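**How does a robot plan a fold?**

Clothes are hard for robots. A cup keeps its shape, but a shirt can land a new way every time. The software, called Ultlow, starts by looking for edges in the camera picture.
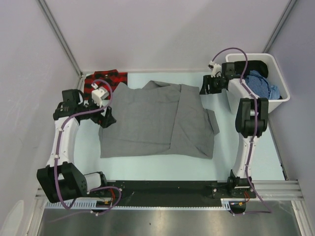

Next comes the plan. Ultlow tests 100 ways to move the arms and throws out any that would make them bump. Then it picks one — usually the shortest.

After each small move it looks again. If the cloth has slipped, Ultlow makes a new plan.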